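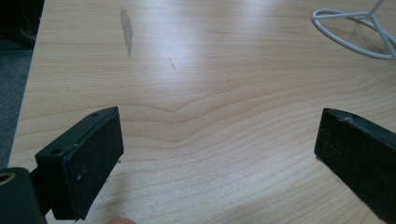
Homier open day: a lot of veneer and a few straight answers

I have been to enough furniture open days to know the drill. You get a lanyard, a coffee and a talk about heritage, and then somebody walks you to the bit where you can order something. Homier's, held on a Saturday in August, had all of that. It also had a decent hour in the pressing shop, so I won't say the train fare was wasted.

The talk came first. Homier makes tables, mostly for libraries, training rooms and the sort of office that has more meetings than staff. The man giving it told us the firm had sold 1,136 tables last year and that each one was "an individual". I looked at the order book on display in the lobby, and one college had bought 66 of them in the same size and the same finish. They may be individuals, but they are going to have trouble proving it.

The pressing shop

Our group was taken round by Mebrat Mamo, who runs the presses and was by a long way the best thing about the day. She didn't bother with the slides. She pulled a sheet of veneer off a stack, held it to the window and let us see daylight through it. Then she passed it along the line, and the man next to me split it.

She explained that the wavy figure people like in a pale top comes from how the log is cut, and that two sheets from the same log can look quite different if you take them far enough apart. I asked whether customers complain when their tables don't match. "All the time," she said. They get sent a leaflet.

I also asked about repairs. A solid top can be sanded several times over. With veneer you might get one careful go, and if you go through it you are looking at the core for the rest of the table's life. The brochure calls the tops "renewable". Mebrat called them "fine if you use a coaster", and I know which of the two I'd put on a label.

The three ranges

There are three lines, and I spent longer than I meant to trying to work out what separates them. Darard is the cheap one, Shen is the middle one and Andier costs twice as much as Shen. The legs are different. The edges on the Andier are nicer to the touch, I'll give them that. When I asked what else the money bought, I was told about "presence".

The showroom is upstairs and well lit, perhaps too well lit. Any pale top looks good with daylight running across it. My own kitchen faces north and I have never once seen my table shine, so I'd want to try one at home on a wet evening before paying for it. They don't do home trials. They will send a sample the size of a playing card. 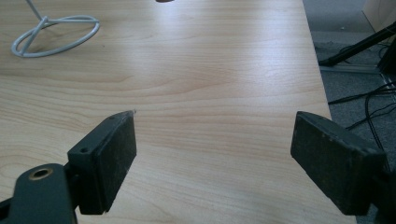
Was it worth going?

If you are fitting out a building, yes, and ask for the pressing shop before you agree to the showroom. If you want one table for a flat, I'm less sure. The discount on the day was 60 pounds, and it came off a delivery charge that I couldn't find anywhere on the website.

The café does a good cheese scone. Take the 206 bus from the station and ignore the walking directions on the ticket, as they send you round the back to a locked gate.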